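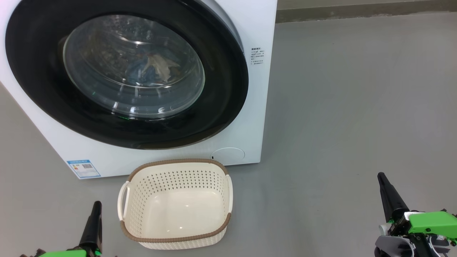
Residents > Womley Court > Meetings > Laundry room, October

Minutes, laundry room meeting, ground floor kitchen. Started at 2, finished when the kitchen was needed.

Present: residents from the ground and first floors, one from the top. Celard (building office) sent someone for the first half. Apologies from the garden flats.

Last minutes. Agreed, with one correction – the shelf went up in the laundry room, not the hallway.

Matters arising. Hook for the broom: done. Second key: still not cut, Celard to chase. Light switch cover, see any other business.

Front loader. Long discussion. Complaints again about the smell on the towels, two flats, both use the quick wash. Cordeiro came to look in September and say there's nothing wrong with the drum or the pump, it is the gasket and too much detergent. Charged 200 for the visit. Some grumbling about that. Celard will pay half, rest from the laundry fund.

Agreed:
- wipe the gasket after the last wash of the day, lower lip especially, get into the fold
- leave the door wide open after, not just on the latch
- detergent drawer out and rinsed on cleaning day
- one hot wash a month with nothing in it

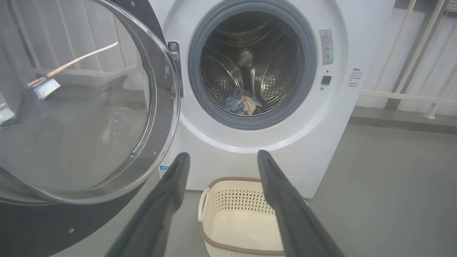
Door fully open, a small load at the bottom of the drum.

Question about small loads. A couple of items on their own tend to ball up and then it bangs on the spin. Suggested people put small things together with a neighbor's if colors allow. Not everyone keen. Left as a suggestion, no rule.

Dark blues with pale stuff: resident asked whether it's OK to mix, after a beige cloth came out gray last month. View of the meeting was no, or cold only. Add to the sheet on the wall.

Filter. Round cover, low down on the front, right hand side. Most people did not know it opened. Cordeiro say every couple of months, shallow tray under it first, old towel on the floor. Will be done on cleaning day from now on. Whoever does it writes it on the sheet. Coins go in the jar.

Instructions. The printed text on the front is in Chinese and several residents can't read it. First floor offered to type up a translation, big print, to go on the wall next to the sheet. Please don't tape anything on the machine itself. The caution label stays uncovered.

Detergent. Bulk order of Evum, 16 bottles last time, ran out early. Proposed we order the same again but halve the dose – agreed. Measuring cap has gone missing, can whoever has it please bring it back.

Baskets. These keep wandering. Cream one with the rope-look rim belongs to the laundry room and should stay there. Put it in front of the machine when unloading so socks don't end up on the floor, then back on the shelf when your finished.

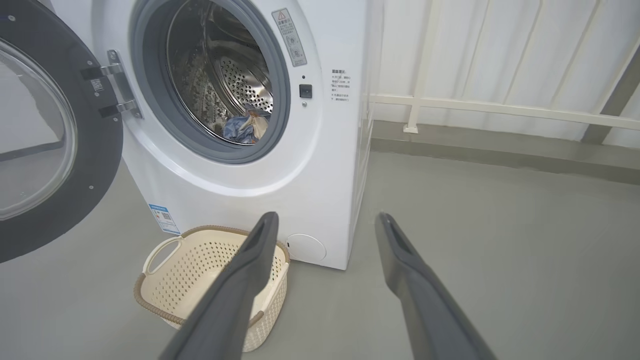 Laundry basket on the floor in front of the machine.

Other baskets left over a week will be moved to the hallway.

Unclaimed washing. Same as before. If the cycle is finished and no one comes after half an hour, the next person may take it out – into a basket, not on top of the machine. Be nice about it. Asked whether we could have a timer, no decsion.

Fund. Stands at 400 before our half of the Cordeiro bill. Evum order to come out of that as well. Nothing else big planned.

Any other business. Switch cover cracked, Celard informed. Request for a drying rack that folds flat, ground floor to look at prices. Window sticks.

Next meeting November, same kitchen, bring own mug.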